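Chapter 8
Learning to Place a Processor: Contact, Clearance and the Limits of Demonstration

8.1 The task and why it is hard

Most of the methods in the preceding chapters were tested on parts that forgive small errors. A peg with a chamfered tip can be two millimetres off at first contact and still find its hole. A desktop processor has no such allowance. It must be set down flat, in the right orientation, inside a socket whose contacts are easily bent, and the hand that carries it must then let go without dragging it sideways.

This chapter follows one study of the problem, carried out at the Prumville laboratory on used office computers. The policy under test, called Negi, was trained from demonstrations given by remote control. It receives images from a small camera at the wrist together with the joint positions of the arm, and it returns a short run of target poses for the gripper. No model of the board is supplied.

The difficulty is divided into three phases. In the approach, the gripper must enter the case without touching the cables or the sheet metal. In the alignment, the part is brought over the socket and turned until its edges are parallel with those of the opening. In the release, the fingers open and withdraw. Errors made in one phase are often only seen in the next, and this makes simple scoring by phase unreliable. 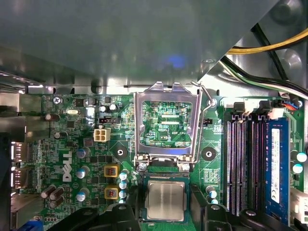

The alignment phase is where the choice of camera matters most. A fixed camera above the bench gives a steady view of the case but loses the socket as soon as the arm moves over it. A wrist camera keeps the part and its target close together in the image, at the cost of a background that shifts with every motion. The study used the wrist view as the main input and kept the fixed view for scoring only.

8.2 Collecting the demonstrations

A total of 2883 demonstrations were recorded. Of these, 1159 were kept for training after review. The rest were dropped for one of two reasons: the operator had paused for long enough to distort the timing, or the part had been regrasped during the motion. Regrasping is not a fault in itself, but it produces two different solutions to the same state, and a policy trained on both tends to hesitate between them.
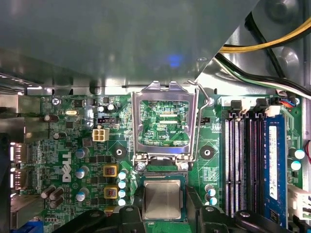

Operators were asked to hold the part by its sides and to keep the fingers low. A low grip reduces the tilt caused by uneven finger force, but it also brings the finger tips nearer to the board. The working compromise was to fix the grip height before recording began and to treat it as a constant of the data set. Readers who repeat the study with a different gripper should expect to choose this value again.

8.3 Fixtures and starting states

The starting position of the part has a strong effect on what is learned. If it is always the same, the policy can score well by replaying an average path – a result that looks better than it is. If it varies too widely, much of the data is spent on reaching and little on placement. The Prumville study placed the parts in a moulded plate beside the case and shifted the plate between recordings, so that the grasp was repeatable while the path to the socket was not.
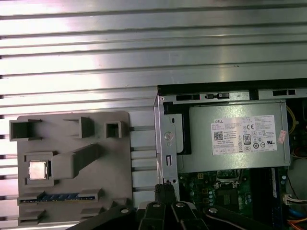
Vonness objected that a plate of this kind removes the hardest part of the problem, and that a grasp from a loose tray would have been the fairer test. The point is a reasonable one. The reply given in the study was that grasping and placement should be measured apart before they are measured together. Section 8.6 returns to the question with results from the Dresterport trials, in which the plate was not used.

8.4 Measuring success

A trial was scored as a success only if the part lay flat in the socket after the fingers had withdrawn and no other component had been moved. Each version of the policy was run for 500 trials. Partial credit was not given, although the phase in which a failed trial ended was written down for later analysis.

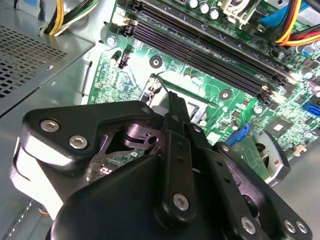 Figure 8.4 Wrist camera view of the gripper over the CPU socket, with the memory slots behind.

Two further quantities were recorded in every trial: the largest sideways force at the wrist, and the time from first contact to release. Neither enters the score. They are needed in Section 8.5, where two policies with the same success rate are shown to differ widely in how hard they press on the socket.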